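Septic pumping, how often really?

barkside_dee
Posted Tuesday, August 27, 2019
We bought a place out past Dullach in February, first time on septic. The seller said the tank was pumped "a while back" and that's all the paperwork I've got. The company wants 256 for a pump-out. Two adults, one kid. Do I do it now or wait for a sign?

oldwellguy
Do it now. The sign you're waiting for is sewage in the tub. Every three years, mark the calendar, done.

Thảo Đinh
I'd disagree with the flat three years. My parents' tank is 1099 gallons according to the county card and with just the two of them it gets pumped every six. Ask the guy to measure the sludge while the lid is off — then you know your own number.

oldwellguy
Six is asking for trouble. A new drain field costs a lot more than 256.

Thảo Đinh
Sure, if you never check it. They check every year.

barkside_dee
OK, booking it. Other question, what about cleaners? I was pouring bleach in both toilets every week at the old house and my sister-in-law says that kills the tank.

Thảo Đinh
A little won't hurt. I do a squirt of dish soap and baking soda and a good scrub, and save the strong stuff for maybe once a month. 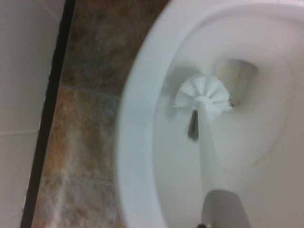
What I'd really stop is the wipes, even the ones that say flushable. My parents' pump guy pulled out a wad of them after my cousins stayed over and he was not happy!

oldwellguy
On wipes we agree. And skip the additive packets too, waste of money.

barkside_dee
Well, I already bought 40 of those. Anyone want them?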